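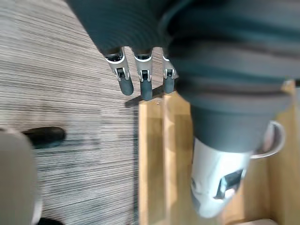 Luana Moura hat mir beim ersten Gespräch gleich widersprochen: Leerstand in einem Gewerbegebiet sei kein Zeichen dafür, dass zu viel gebaut wurde, man müsse erst einmal nachsehen, wie lange eine Halle zwischen zwei Mietern überhaupt leer steht. Damit hatte sie mich erwischt, denn im ersten Entwurf hatte ich genau das nicht getrennt. Also bin ich die Mietakten für Hustwood noch einmal durchgegangen, alle 112, und habe den Leerstand nach Dauer sortiert (eine Fleißarbeit, die sich gelohnt hat!). Bei 50 Verträgen stand die Einheit vor dem Einzug weniger als einen Monat leer. Das ist für mich normaler Wechsel, mehr nicht. Interessant wird es bei den 20 Einheiten, die länger als ein Jahr keinen Mieter hatten, und die liegen fast alle im älteren Teil, an der schmalen Zufahrt hinter Privalov, wo ein Sattelzug nur mit viel Geduld wendet. 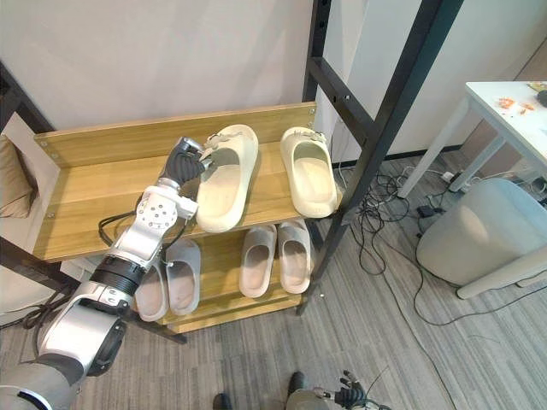 4.2 Kleine Flächen, kurze Verträge

Beim Zuschnitt der Flächen war ich zuerst skeptisch. Alaric Montoya hatte mir die Pläne für Wornton geschickt, und ich dachte, na ja, kleine Einheiten für Handwerker, das klingt auf dem Papier immer gut. Im Vergleich mit Hustwood sieht man aber, dass die kleinen Hallen schneller wieder weggehen, auch wenn die Miete je Quadratmeter höher liegt. Memon hat sieben davon geteilt und nachträglich mit eigenen Toren versehen – teuer, sagt die Verwaltung, und ohne die Änderung des Bebauungsplans im Mai wäre es gar nicht gegangen.

Was ich nicht sauber auseinanderhalten kann, ist der Einfluss der Vertragslaufzeit. Die kleinen Einheiten haben fast durchweg kurze Verträge, die großen fast durchweg lange, und mit so wenigen Ausnahmen rechnet man sich schnell etwas schön. Ich lasse die Laufzeit deshalb im Modell stehen, lese den Koeffizienten aber mit Vorsicht und komme in Abschnitt 5 darauf zurück.
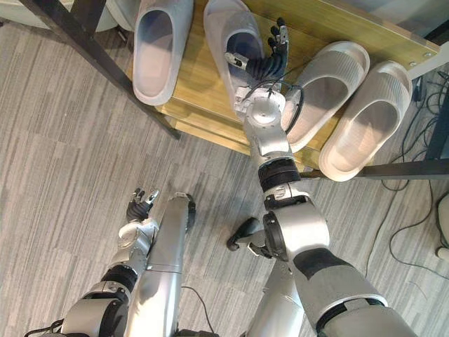
Abb. 3: Schuhregal aus Holz mit vier Pantoletten, eine davon im Griff des rechten Roboterarms.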